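Sorin Mladenović
@sorinmladenovic
22 Oct 2023

Sweater folding and storage, a thread. Mostly notes to myself before the knits go back into rotation. 1/11
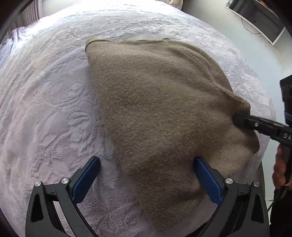 Starting condition matters more than the fold. A knit that goes into the drawer as a heap keeps the creases of the heap, and steaming them out takes longer than folding did. Shake it once by the shoulders, lay it face down, pull the hem square. 2/

Surface: the bed, for anything bulky. A plush bedspread grips the knit and keeps the sleeves where you put them. A tabletop is flatter but the sleeves slide. The trade-off is lint. Plush sheds onto fuzzy yarn, so turn the sweater inside out if it's dark. 3/

Fold I use, back side up:
right side in to the center line, sleeve straight down
left side the same, sleeves stacked
hem up one third
top down over it
Flip. Neckline ends up on top, no crease across the chest. 4/

Common error is folding the sleeves across the back at an angle. You get a thick diagonal ridge under one shoulder and the stack leans. Sleeves go parallel to the side seams. If the sleeve is longer than the body, double the cuff back before the hem comes up. 5/

Ribbing. The hem and cuffs are the parts that lose shape first, and they lose it from being pulled. Move a sweater by the body panel, both hands under it. Picking it up by one cuff puts the whole weight on the ribbing. 6/

Pilling. Do it before folding, while the piece is flat. I have the Werside comb and the Treltau electric shaver. The comb is slower and I trust it more near seams. The shaver is fine on the front panel if you hold the fabric taut and go in one direction. Keep it off the ribbing entirely. 7/

Don't chase every pill. Each pass removes fiber. Twice a season for the ones worn weekly, once for the rest. Slight fuzz is what brushed yarn looks like and no tool will change that. 8/

Drawer numbers, in case anyone is comparing. Mine is 59 cm wide and 49 cm deep inside. Two columns of folded sweaters with a little clearance between them. I tried filing them upright for a month – thin knits slump, thick ones hold. Went back to flat stacks, heaviest at the bottom. 9/

Hangers: no. I hung a heavy crew neck on a padded Birnside hanger through December and got shoulder bumps anyway. If you have to hang one, fold it in half lengthwise and drape it over the bar with the sleeves and body on opposite sides. 10/

Wash before long storage even if it looks clean. Dry flat, and give it a full extra day after it feels dry. Seams hold moisture longer than the panels do. Cotton bag, never a sealed plastic one. Cedar blocks are optional; sand them when the smell goes. 11/11

Adding one since two people asked: the storage bags are Dimitrov, the medium size. The zipper is mediocre and the cotton is good. A pillowcase with the open end folded under does the same job.

Also asked: acrylic blends. Same fold, fewer worries about moths, more pilling. Keep the steamer well off the surface or the knit goes limp and stays that way.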